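Tuesday, packing bench and belt

Started a little after 7. Carried on from Friday's list, which was mostly about getting the small enclosures sorted before the Treloar order gets picked. Jeanie had already pulled the stock down from the upper shelf and left it on the cart by the door with a note saying which cartons were opened and which were still taped. One carton had no note. I put it aside and asked her at break, and it was returns, so it went back to the returns shelf with tape on it and the word RETURNS on two sides.

The problem from last week is still the mixed trays. Gray boxes go in with gray boxes, and at a glance the flat cases and the deeper enclosures look alike from the end. If they're stacked label down you have to pick up every one. Graciela lost most of Thursday afternoon to this. Agreed with her that labels go face up in the tray and that anything with the label on the side gets turned so the label is toward the belt. Wrote it on the whiteboard. Declan wiped the whiteboard at lunch for the delivery times, so I wrote it again on card and taped the card to the upright.

Trays. We have the light blue ones and the old deep ones from the Hadora job. The deep ones are no good for this. Small boxes slide to the bottom, and then you're reaching in up to the elbow, and the lids scrape on the way out. Using the light blue only from now on. They're shallow enough that you can see what's in them while standing at the belt, and the boxes can be lifted straight up. The drawback is that a box put in badly will ride up on the rim. I don't mind that much. A box on the rim is easy to spot.

Moved the trays to the near side of the belt, right up against the rail, one in front of the other. Before this they were on the cart behind us and we were turning around for every piece. Tormod thinks we should raise them to the height of the belt with a piece of board underneath. He may be right, but I want a full day on the present setup first.

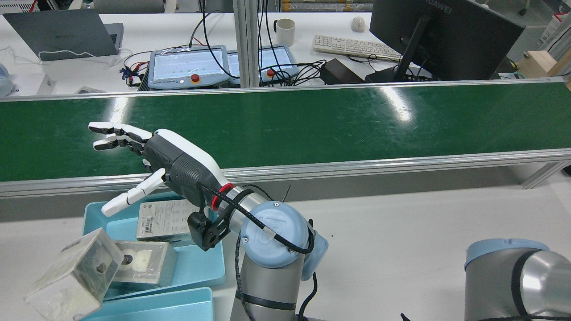 Belt itself is fine. It's scratched all over and has been since we got it from the Drollia building, and the scratches don't catch on anything. I ran a fingernail along the worst ones and couldn't feel an edge. Cleaned it with the mild cleaner and a cloth, end to end, and let it dry before putting anything on it. The glare off the green is a nuisance in the morning with all the overhead lights on. Labels with a glossy face are hard to read lying flat on it. Turned off the row nearest the wall for an hour and it helped, but then Apostolos couldn't see his bench, so the row went back on. Could try a strip of matte tape at the spot where we scan. Ask Declan if there's any left over from the floor marking.

Checked the aluminum rail while I was down there. One bolt on the support leg was loose by about 2 turns. Tightened it and put a paint mark across the head. The others were good.

Notes on the boxes themselves, mostly for whoever does the next count:

Flat cases. Barcode label on the top face. The label is a good size and scans from arm's length. They stack, but the stack gets slippery above 4, so keep it to 4 or fewer. The lids stay shut without tape.

Electrical enclosures. These are the ones with round fittings. The fitting sticks out enough that they don't sit tight against a neighbor, and if you force them the fitting gets scuffed. Leave a gap. Tormod wants a strip of foam between them for shipping, same as we did for the Toteo samples. Foam is in the gray cabinet, second shelf, already cut. Don't use the pink foam, it sheds.

Frosted cubes with the hole in the side. Treloar want these counted separately. The frosted plastic picks up finger marks and they show in daylight, so wear the thin gloves or wipe before bagging. They tip easily. I tried them hole up and hole down in the tray, and hole up was worse: bits of carton fluff got inside and had to be blown out. Hole to the side seems to be the best of it. No label on the ones I handled this morning, so they need a bag label at this stage. Bag labels are on the roll of 1000 in the top drawer. It's the last roll. I put the order slip on Jeanie's desk.

Ran the new layout from 9:30 until lunch. It went at a decent pace and there was a lot less walking. Two hitches. First, when both trays were full the one in front got pushed outward every time somebody leaned on it, and by 11 it had crept far enough that I didn't like it. Put a strip of rubber matting under it. Second, the empties pile up. We need one agreed place for an empty tray, and it shouldn't be the floor. Graciela suggested the low shelf under the scale. Tried that in the afternoon and it's all right as long as the scale cord is hooked up out of the way.

One flat case had a torn label, right through the bars. It wouldn't scan. Typed the number in by hand, printed a new one and stuck it over the old. Noted it on the sheet in case Treloar ask why that one looks different.

Apostolos came over around 2 and asked whether we could do his connectors the same way next week. I said yes if he can get them to us in trays already. If they come loose in bags we'd spend longer laying them out than packing them. He's going to look at what his supplier can do and let Jeanie know.

Left for tomorrow:

Matte tape at the scan spot, if Declan has it.
Second piece of rubber mat for the rear tray.
Finish bagging the cubes. What's done is on the left side of the cart, what's not done is on the right.
Talk to Tormod about the board and measure the height properly before anyone cuts anything.
Card on the upright needs to be laminated or it won't last the week.

Swept up, lights off at the bench end, belt switched off at the wall.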